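Zwei Arme, ein Tisch: unser Umbau in der Werkstatt Kenditholm

Mittwoch, 7. Juli 2021

So, endlich komme ich dazu, die Galerie zu unserem Doppelarm-Tisch zusammenzustellen! Seit März basteln Saimi Lehtinen und ich jetzt daran herum, meistens abends, manchmal auch den halben Samstag, und der Projektname Dirwood ist irgendwie hängengeblieben (er stand auf einem alten Karton, in dem wir die ersten Winkel gesammelt haben). Viele von euch haben nach dem Vortrag gefragt, wie das Ding denn nun aussieht und was es uns gekostet hat. Also: Das Gestell hat uns 442 Euro gekostet, ohne Arme natürlich. Die Arme kamen gebraucht dazu, und über den Preis reden wir lieber beim Bier.

Klickt euch einfach durch, ich schreibe zu jeder Station ein paar Zeilen. Fragen gern unten in die Kommentare, Saimi liest da auch mit.

Das Gestell

Aluprofil, wie es wohl jeder bei uns im Regal liegen hat. Beide Arme sitzen vorn an der Schiene, und das war eine lange Diskussion! Ich wollte sie anfangs links und rechts gegenüberstellen, Saimi wollte sie nebeneinander, und Saimi hat gewonnen. Man kommt von der Seite viel besser an alles heran, und beim Einlernen haben die Arme denselben Blick auf den Tisch wie ich, das macht es im Kopf deutlich einfacher. Nur die Reichweite in der Mitte ist ein ewiges Thema, dazu gleich mehr.

Die Wände haben wir tapeziert. Ja, wirklich, mit Blättern und Beeren drauf! Die Rolle war ein Rest von Saimis Flur, und die Kamera soll ja ruhig lernen, mit einem unruhigen Hintergrund klarzukommen. Mit glatten weißen Platten hatten wir es vorher auch probiert, da lief die Erkennung prima und dann beim ersten Vorführen woanders überhaupt nicht mehr.

Der Einkauf

Unsere Lieblingsaufgabe im Moment: Obst und Gemüse zwischen Beutel und Korb. Der rechte Arm hat die Tomate im Greifer, der linke hängt über dem Beutel mit der Zucchini. Das Maßband liegt bei uns eigentlich immer irgendwo auf dem Tisch.

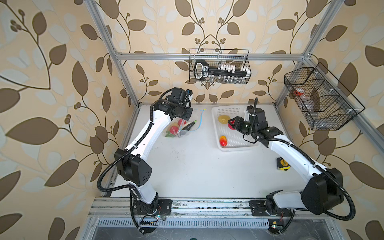 Kabel und Schläuche

Das Kapitel, das mich am meisten Nerven gekostet hat. Die Kabel laufen im schwarzen Wellschlauch an den Armen entlang, und die Schlaufen müssen groß genug sein, sonst zieht es beim Strecken am Handgelenk. In der ersten Fassung hatte ich alles schön stramm verlegt, sah super aus, und nach zwei Abenden war ein Stecker hin. Jetzt ist es eben ein bisschen wilder. Die Schellen sind von Tremblay, 15 Stück im Beutel, und wir haben den Beutel leer gemacht.

An der Elektronik unten bei den Sockeln schrauben wir noch ständig, deshalb gibt es da bisher keine Abdeckung. Kommt noch! (Nicanor Ulloa hat versprochen, uns was zu drucken, Nicanor, falls du das liest: die Maße hast du.)

Die Software

Gesteuert wird alles über einen alten Bürorechner und unser eigenes kleines Programm, das bei uns Oresex heißt, fragt bitte Saimi, warum. Bis jetzt haben wir 988 Griffe aufgezeichnet, Fehlversuche mitgezählt. Weiche Sachen sind heikel, da haben wir die Greifkraft in 17 Stufen durchprobiert, bis wir beide zufrieden waren. Und der Plastikbeutel bringt mich noch um den Verstand, weil er nach jedem Anfassen anders daliegt.

Als Nächstes

Die vordere Schiene soll ein Stück höher, damit beide Arme besser in die Mitte kommen. Außerdem will Saimi unbedingt einen Versuch mit Trauben machen. Wer zuschauen mag, kommt einfach donnerstags ab sieben vorbei, die Tür zum Hof ist offen, und wer eine zweite Rolle Tapete übrig hat, bringt sie bitte mit!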